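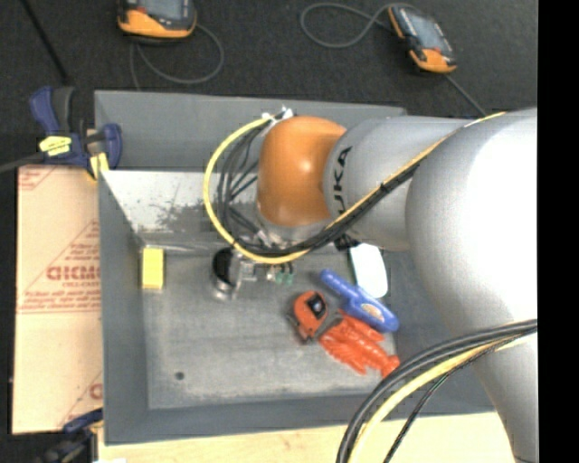

Do we have to take everything out of the bin before wiping the floor, or can we push the parts to one side? one reader of the last edition asked. Take everything out. Grit collects under the parts and scratches the paint when they are pushed along.

4.3 Clearing and cleaning the metal bin

Before you start, lock out the cell as described in section 2. Have ready a padded tray, a soft brush, a vacuum with a plastic nozzle, and Kikureck neutral cleaner.

1. Remove the loose parts one at a time by hand and set them on the padded tray. Blocks standing on edge come out first.

2. Brush the sloping panel from top to bottom so the dirt falls to the floor of the bin.

3. Vacuum the floor, working from the far wall toward you. Go slowly over any holes in the floor – small screws and chips lodge there.

4. Mix 60 ml of cleaner with one liter of water. Wipe the walls, the panel, and the floor with a damp cloth.

CAUTION: Do not spray cleaner into the bin. Do not use wire brushes or scrapers on painted surfaces.

5. Leave the bin to dry for 90 minutes.

6. Check the floor and the panel. Scuffs and light scratches are normal wear and need no repair. Touch up bare metal with Cruickshank gray enamel, shade 112.

7. Put the parts back with space between them. Lay flat parts on their widest side and keep them clear of the walls.

NOTE: A part that leans against a wall may be missed or picked at a bad angle. Straighten it before you restart.

CAUTION: Keep hands and tools out of the bin once the lockout has been removed.

Repeat the full cleaning every 200 operating hours. Record the date and any touch-up work on the Unov maintenance sheet. For replacement panels, see section 7.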